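Handout 3: Minutes, Notes and the Record of a Meeting
Office Practice, evening section
Instructor: Ruairi Cairns

Read this before Friday. Bring your marked-up copy of the Prindier packet, because we will work from it in the second half of class.

1. What minutes are for

Minutes record what a group decided. They are kept so that people who were absent can find out what happened, and so that people who were present can settle a disagreement later. A good set of minutes can be read by a stranger a year afterward.

Minutes are different from notes. Notes are yours. They can be messy, use your own short forms, and include things you only half heard. Minutes belong to the group. Once approved, they are the official record, and your notes can be thrown away if the group's rules allow it. Check the rules first. Some groups require notes to be kept until the minutes are approved, and a few require them to be kept longer.

A transcript is a third thing. It records every word. Very few groups need one, and most people who ask for a transcript want better minutes.

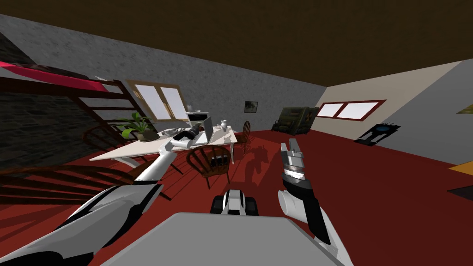 Minutes begin with the heading. The heading gives the name of the group, the kind of meeting (regular, special, annual), the place, the date and the time the meeting was called to order. For place, give the room as well as the building. Students often leave the room out, and it matters when a group meets in more than one. You do not need to describe the furniture. A long white table could be in any building in town, and a reader learns nothing from hearing about it. "Rekbridge Annex, second floor, east room" is enough. After the place comes the list of those present and those absent, and a line stating whether there was a quorum.

Write names in full the first time. After that, last names are fine. Be consistent with titles: either everyone gets one or no one does.

2. What goes in

Every main motion goes in, with its exact wording, the name of the person who made it, and the result. Most groups leave out the name of the person who seconded. Points of order go in, along with the ruling. Reports go in by title, with a note on what was done with them (received, adopted, sent back). The time of adjournment is the last item.

If the vote was counted, give the count. If it was by voice, write "carried" or "failed." Write nothing about how loud the voices were.

What stays out is discussion. This is the hardest habit to break. New minute-takers want to show they were listening, so they write down who said what. Compare these two entries, both from the Gillies exercise:

"Ms. Hall said she was tired of paying for a copier that jams, and Mr. Ortega agreed, but Mr. Penn thought the lease should run out first."

"Moved by Ms. Hall that the copier lease be ended at the close of the current term. Carried."

The second one is the record. The first is a story about three people, and one of them will ask for it to be changed. 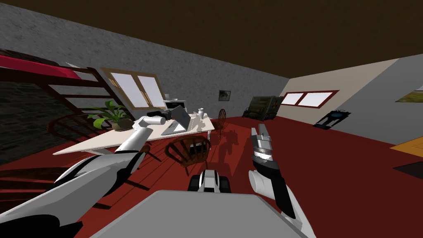 What if a member asks for a remark to be put in the minutes?

The group decides, usually by general consent. The chair asks whether there is any objection, and if there is none, the remark goes in as the member states it. Ask the member to repeat it slowly or hand it to you in writing. A member cannot order the minute-taker to include something on his or her own authority.

3. Taking notes during the meeting

Prepare a page ahead of time from the agenda. Put each item at the top of its own block and leave space under it. Fill in the names of the regular members in advance and check them off as they arrive. Note late arrivals and early departures with the time, since they can affect the quorum.

When a motion is made, write it word for word. If you did not get it, stop the meeting and ask. Beginners hate doing this. Do it anyway. The usual form is "May the secretary have the wording of the motion?" The chair should then restate it, and you read back what you have before the vote is taken.

Amendments need care. Write the original motion, then the amendment, then the motion as amended. Number them in your notes. In the final minutes, give the motion in the form in which it was voted on, and mention the amendments in the same entry.

Typing is faster for most people, and handwriting is quieter. Either is acceptable for this course. Do not rely on a recording alone. Listening to a 44 minute meeting takes 44 minutes, and then you still have to write.
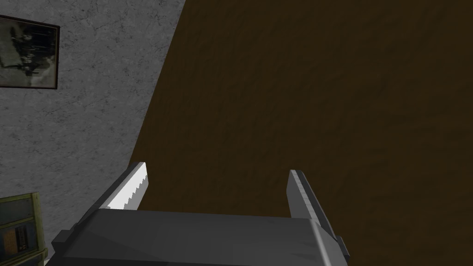
One student from the last term wrote in the margin of this handout that stopping the meeting to ask for wording felt rude the first time and that by the third meeting the chair had started pausing without being asked. Another, Dana, disagreed with the advice on recordings and said that in a group where people talk over each other a recording is the only way to get an amendment right. Both comments are fair. If you do record, get permission at the start and have a plan for when the file will be deleted.

4. Writing up

Write up the minutes within a day if you can. Your notes will make less sense every hour you leave them.

Use the past tense and short paragraphs, one subject to each. Keep opinion words out. "A helpful report" should be "a report." "After a long debate" should be cut entirely. Do not thank people in the minutes unless the group voted to thank them.

Send a draft to the chair marked DRAFT at the top of each page. After the group approves the minutes, remove the mark, sign them and note the date of approval.

Corrections are made at the next meeting, before approval. Change the text of the draft itself. The minutes of the second meeting say only that the minutes were approved as corrected. If an error turns up after approval, the group can still fix it, but a motion is needed.

5. Sample

The following is a short set of minutes in the form I expect. The membership figure is from the packet.
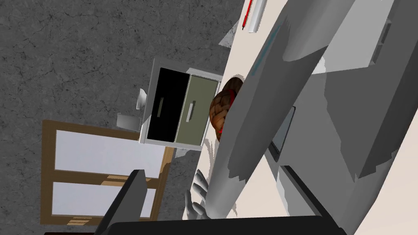

REKBRIDGE, December. The regular monthly meeting of the Plurkow Reading Society was called to order at 7:00 p.m. in the east room of the Rekbridge Annex, the president in the chair and the secretary present. A quorum was present.

The minutes of the previous meeting were approved as corrected.

The secretary reported a membership of 135. The report was received.

Moved by Mr. Adair that the society meet at 6:30 p.m. in place of 7:00 p.m. Amended to take effect after the winter break. The motion as amended carried.

Moved by Ms. Lund that the society buy a second bookcase. Failed.

The meeting adjourned at 7:50 p.m.

Assignment

Turn the Prindier packet notes into minutes. Maximum length is one page, typed. There are 5 errors of procedure in the notes. Do not correct what the group did; record it as it happened, and list the errors on a separate sheet. Hand in both sheets at the start of class.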